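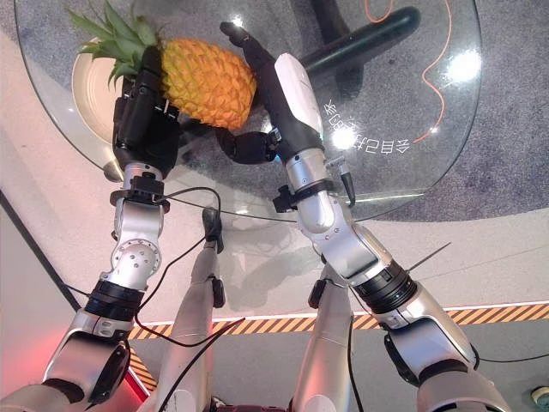
The robot holds a pineapple over the glass table during the Urkari open day.

Urkari opened its doors on 4/25/23, and 356 people came through over the course of the afternoon, a wonderful turnout for a workshop that held its very first open day only in February of last year. Neighbors, students and plenty of grandparents gathered to watch the two-armed robot at work, and the team was happy to answer every question, even the ones asked twice.

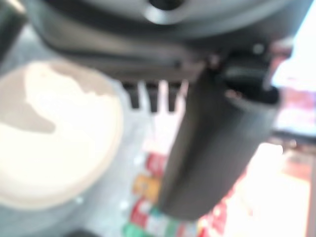

The hand control software, which Urkari writes together with its friends at Verkavetti, drew the most interest, and several guests from Abera stayed long after the talk to hear how the fingers are taught to handle something as bumpy and uneven as fruit. Coffee and cake (thank you, Fadau bakery!) kept everybody going until closing time, and Urkari hopes to welcome 600 visitors at the next one. 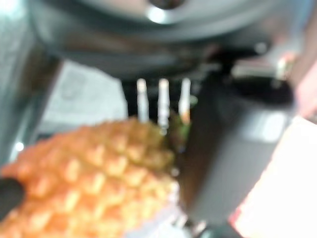

Pineapple and gripper at close range.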